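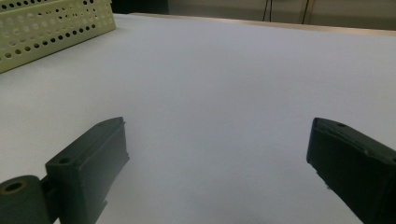 *A white table and basket at Welusness.*

## About Welusness

Welusness is a small laundry and linen service. We wash, fold and pack towels, sheets and table linen for guesthouses, clinics and massage studios, and we take household orders at the front counter.

Birdie Dvorak and Jouko Nurmi opened the business with two washers and one long table. Birdie had managed housekeeping at a lakeside hotel and Jouko repaired commercial dryers. We now have a staff of 24 and fold 2,000 pieces on a normal working day. December is heavier.

### How we work

Every order gets its own basket when it comes in. The basket stays with the order until it is packed, and a numbered tag goes with it. Small items such as washcloths and napkins are the easiest to lose, so they are sorted on a white tabletop before anything else is done with them. Stains and loose threads show up well against white, and so does a stray sock.

We use plastic baskets with holes in the sides. They are light to carry and easy to rinse out. Damir Đorđević, who runs the folding room, tried canvas bins for a while and went back to plastic.

Torn pieces are set aside for Irén Kelemen, our seamstress. She mends hems and replaces ties and buttons. If something is past mending we call the customer before we throw it out.

### Who we work for

We have 87 business accounts. The oldest is the Hosusov guesthouse, which still sends its sheets to us twice a week. Danang Raju handles new accounts and plans the van routes.

Household customers don't need an account. Bring your laundry in a bag with your name on it. Orders dropped off before 10 a.m. are ready the next day by 5 p.m. Comforters and curtains take longer, and we'll tell you how long at the counter.

We do not dry clean. Leather, suede and rugs have to go somewhere else.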